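Service Robotics, Unit 6
Reviewing a commercial kit: the Muveck Dolo two-hand upper body
Handout prepared by Heike Thiele. Revised 2024-03-17.

What this unit covers

Last time we looked at single-arm machines. This unit is a product review. You will read the Dolo offer the way a buyer would, check it against the task you have been given, and write a two-page recommendation. Bring the Zaltatlow price sheet to class. You will also need your notes on reach and payload from Unit 4.

The offer

Muveck sells the Dolo as a body, two arms and two hands with jointed fingers. The base package includes the head camera, one set of spare fingertips and 40 hours of remote support. Zaltatlow, the reseller, adds delivery and a setup visit. The control software, Tello, is licensed by the year and is not part of the base price. Students miss this line every term.

Listed figures to use in your review:
Reach of one arm, shoulder to palm: 700 mm
Support hours included: 40
Time for a full hand calibration: about 20 minutes
Order code for the spare finger set: 963

Judging the kit in a kitchen

A kitchen is a fair test for a two-handed machine. Faucets, oven handles and thin cabinet pulls all ask for a different grip, and a sink has to be reached over the edge of a counter. When you study a head view, note first what the robot would have to travel to and what it could touch from where it stands. In the view for this unit the hands are low and near the body, with open carpet ahead of them. The island with the double sink is on the right and the built-in oven is on the left. Look at the floor too. A cable runs across the carpet from under the island, and a mobile base would need a route that deals with it.

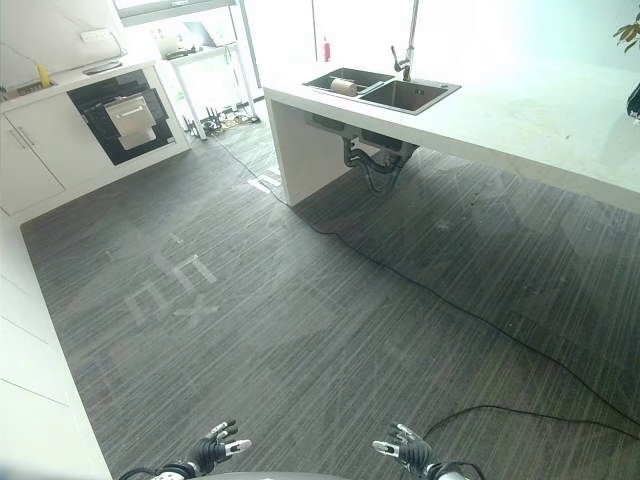 Points to raise in your recommendation

1. Hands. Jointed fingers cost more than a two-jaw gripper and need calibration. Say which of your tasks need them. Kevin Ríos's report from October, on the course shelf, does this well.

2. Cables. Ask the reseller how hand and wrist cables are routed and who replaces them. The price sheet does not say.

3. Software. Give the cost with and without Tello. Add the license for three years.

4. Support. State what happens when the included hours run out.

Reading: Alvarado and Cárdenas, course notes, section on end effectors. Hand in your draft to Wálter Agudelo before the lab.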